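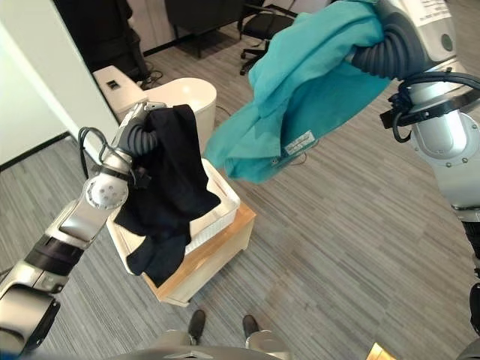 Laundry drop-off starts in Vidholm, and the baskets are already filling up

VIDHOLM, February - Clothes off the bed, into the basket, out the door by 8 a.m. That's the deal for residents on the Plistberg side of town, where the shared laundry on Sastry Street opened its pickup list this week. Nearly 1767 households can sign up. First come first served for now.

Darks are the big one. Organizer Birutė Jõgi says black and teal pieces can go in together, whites stay home untill the second round. "People leave things on the bed and forget them," she said. "Then it's Sunday-best shirts at the bottom of a pile. Just put it in the basket."

Small stuff gets missed too. Lint on dark fabric, mostly, and rolled-up sleeves that never get washed right on the inside. Jõgi wants cuffs turned down and pockets checked before anything leaves the house.

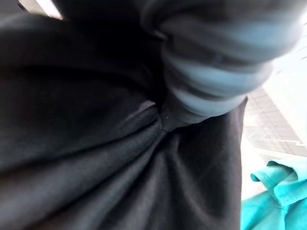 Dark fabric close up, with two pale specks near the fold.

One basket per household, open top, no lids. Plastic is fine. Set it on a stool or a chair if the driver has to reach for it, the Uveo vans are running with one person each and backs are a worry. Bags are not being accepted, a few turned up at the trial run and had to go home agian.

Bedding is a separate trip. Duvets too big for the machines they have, and the larger one isn't due before spring. Anyone who sorts clothes on top of the bed should check the covers after, socks get lost in there.

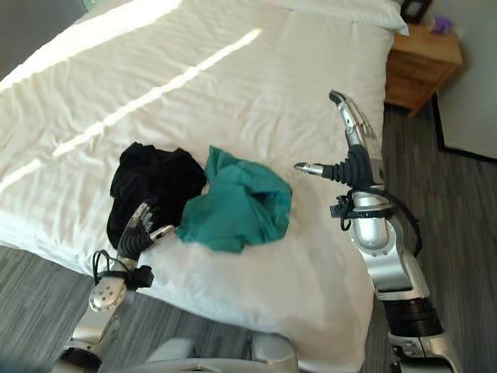
Cost is 5 dollars a basket, paid at pickup. Cash or card. Folding is extra and only on request, call ahead.

The town put 3259 dollars toward the first month, mostly soap and fuel. Jõgi hopes to have a second van by summer but no promises there.
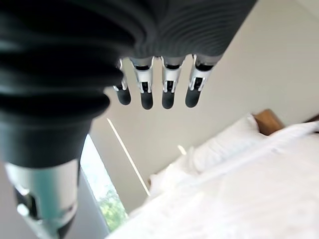

Return is same day if the basket is in before 11. After that it's next morning. Sign-up sheet is at the laundry counter, bring a phone number and something with your adress on it.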